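Ticket 103 – Uploads stall at 63 percent
Product: Skumero sync client, desktop
Opened by: Tanvir Pramanik
Handled by: Idun Vik, Varivbridge support
Priority: Normal (raised from Low at customer's request)
Status: Open, waiting on Varivbridge

Tanvir Pramanik, 9:12 am
Any folder with more than 300 files in it stops uploading at 63 percent. Smaller folders go through. No error message, the bar just sits there. The help page says to restart the client and wait. I restarted it and waited through most of Sunday, so please don't send me that page.

Idun Vik, 9:50 am
Thanks for the details. Could you clear the local cache and sign in again? Settings, Storage, Clear cache. This fixes most stalls of this type.

Tanvir Pramanik, 10:31 am
Cleared, signed in again, same 63. I doubt the cache had anything to do with it. The stall is at the same number on two computers, and one of them never had the client on it before this morning.

Idun Vik, 11:05 am
Understood. It may be your connection dropping on long transfers. Could you try from a different network?

Tanvir Pramanik, 1:40 pm
Tried from the Zikosstead office and then from my phone's hotspot. Stalled both times. I also sent the same folder through another service on the office line and it finished before I got back with my coffee. I'm not convinced by the connection theory.

Idun Vik, 2:02 pm
Fair enough. Please attach two or three files from the affected folder so we can check for odd formats or damaged headers.

Tanvir Pramanik, 2:26 pm
Attached. They open fine in every viewer I have.

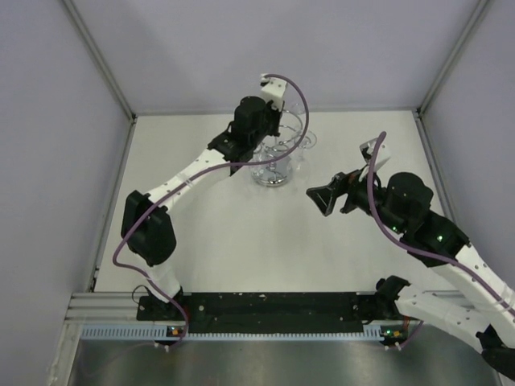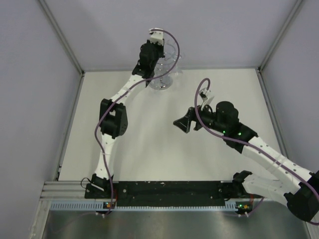
Idun Vik, 3:15 pm
Both files passed our check, nothing wrong with the format. Do any of the file names contain accents, symbols or spaces at the end?

Tanvir Pramanik, 3:48 pm
No. Letters, digits and underscores. I renamed the lot anyway to plain numbers and it made no difference. I then split the folder into 2 halves and each half uploaded without trouble, which looks to me like a limit on your side – maybe a listing that gets cut short. Your release notes for May mention "improved handling of large folders." I had no stalls before that update.

Idun Vik, 4:20 pm
There is no limit on files per folder in the current plan. I have passed your log to Li on the sync team, who will compare it with the previous version. In the meantime, splitting the folder is a good workaround.

Tanvir Pramanik, 4:33 pm
Splitting is something I did, so I wouldn't call it your workaround. It also breaks the shared links, and I have to send those out again by hand. Can I get the installer for the version before May? And please don't close this as solved. The last one I opened was closed that way while it was still broken.

Idun Vik, 4:51 pm
Installer request sent to Li. Ticket stays open.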